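Multi-finger hand vs plain gripper, need to put a number in by end of month

benchrat79
Joined: July
Ok so quick one, budget sheet is due and I'm stuck on the hand line. We have the arm already. Choice is a five finger humanoid hand (Lusetti quoted us) or a two jaw gripper from Altidley for 700. Lusetti wants 3000 per hand, and that's the discounted one. Work is mixed small stuff, cartons, pouches, pens, whatever's on the desk. Anyone running both?

kettle_logic
Gripper. Next question.
Seriously tho, what tasks need fingers? If it's pick up box put down box you're burning money.

benchrat79
Not only boxes. Some in-hand turning, some tool grasps. Boss wants "hand like" for the demos. I know, I know.

palletjane
We bought the Lusetti last year. Good hand. But budget for the extras, becuase the quote is never the quote. Spare fingers, cable, the wrist adapter (ours was 122 and nowhere on the first quote). Plus somebody's time every week to recalibrate.

kettle_logic
^ this is my point. The gripper needs a new pair of pads now and then. Done.

palletjane
Not the same tool though. We had a gripper on the same job and ended up making custom jaws for every second item. Add up the shop hours and it wasn't cheap either.

offset_ollie
Did anyone look at Kassa? They rent hands by the month. Lead time was the issue when I asked, 79 days. May be better now.

benchrat79
79 days kills it for me, the money has to be spent before that. Pridden does refurb hands, anybody tried?

offset_ollie
Once. Arrived with one sticky knuckle, they swapped it, no fuss. Get the cycle count in writing before you pay.

kettle_logic
Refurb fingers, lol no. Thats a wear part.

palletjane
Depends on the cycle count, like ollie said. Low count is fine imo. I'd take a refurb hand plus a new set of spares over no spares at all.

benchrat79
Ok so where I'm landing. One hand not two, gripper as backup, separate line for spares so it dosen't get cut with the rest. 3000 + 700 + the adapter. Spares I still need a real price for.

kettle_logic
Can live with that. Still think the gripper ends up doing most of the work.

palletjane
Ask for the spares price per finger and per set, they're different. And leave room for a wrist camera mount if you don't have one, easy to forget.

benchrat79
Mount's sorted already. Will ask for both prices, sheet goes in after that.
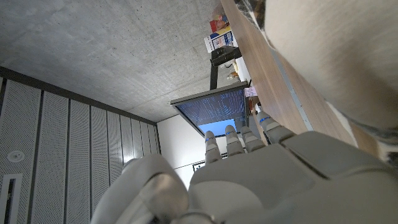

Also if anyone has an old Lusetti spares list pls PM me, even an out of date one helps.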